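Moving a sourdough starter to a new house, will it sulk?

Posted by Delia Olivares, 17/09/2023

Hello everyone, and sorry in advance for the length of this. We are moving from Tully up to Nundon, a drive of 83 miles, and I have a sourdough starter that I have kept going since April. I'm very fond of it (my daughter says too fond) and I would hate to lose it now that the bread is finally coming out the way I like it.

At the moment I feed it every morning with plain white flour and tap water. The new house has well water and sits up at 3,000 feet, and the kitchen is a good deal cooler than ours. Should I dry some out as a backup, or is the fridge enough? And will I have to change how I feed it once we're there? I've read so many different things that my head is spinning — any help would be lovely!
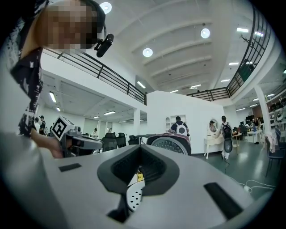 Colm Mac Mathúna
Hi Delia, you'll be fine, and congratulations on the house! Starters are tougher than most of us give them credit for. Feed yours the evening before, make it a little stiffer than usual with extra flour, and put it in a jar with plenty of room and the lid resting loosely. I wrap mine in a dish towel and stand it in a cooler for the drive.

As for a backup, yes, do dry some. Spread a couple of spoonfuls very thin on parchment paper, leave it out until it snaps, then crumble it into an envelope. I had one packet sitting in a drawer for 2 years and it was bubbling again within days.

Cool kitchens just slow things down, so give it longer between feedings and go by how it looks and smells. I've never baked with well water, so I'll leave that part to somebody else.

hollora_baker
fridge is ok for the move. well water was fine for me, better than town water if anything. At that height my dough rises quicker once it's warm so I check it early, and I use a bit less yeast in regular bread too. Mine took 8 days to settle down after we moved, don't throw it out if it looks flat the first week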